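Gripper drops out mid-cycle, comes back after reset

pemell_cell2
27 September 2023
Cable handling cell, one arm, two-finger gripper. Since August the gripper loses comms during a pick and the arm faults out. First time was after almost 1000 cycles, now I get maybe 75 before it stops. Reset clears it. Controller log only says tool timeout. Swapped the gripper, same thing.

torquebin
Broken conductor in the tool cable. Move the wrist by hand with power on the tool and watch the status light.

pemell_cell2
Did that through the full range of joint 6. Light stays on.

Nomen31
I don't buy the cable. A bad conductor would show up at the same wrist angle every time. Check your 24 V at the tool flange under load. We had a Zieliński supply that sagged whenever the fingers closed on something thick.

torquebin
Not always the same angle. Ours only opened up when the cable was bent and twisted together. Hand test passed for weeks.

pemell_cell2
Supply reads fine with the fingers open. I haven't measured it closed on a part. The parts are braided cable, bundled, and they don't sit the same way twice, so the load on the fingers is different each pick.
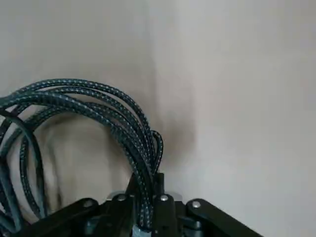 I dropped the grip force and got 375 cycles before the next fault. Could be luck. I'll put a meter on it tomorrow and log while it closes.

Nomen31
That points to current draw.

torquebin
Or less shake on a bad connector. Order the cable anyway.

cinham_maint
Whichever it is, where does the arm stop when it faults? Ours let go of the part on a tool timeout. Keep people out of the cell until you know what yours does.

pemell_cell2
It holds. Fence is locked either way.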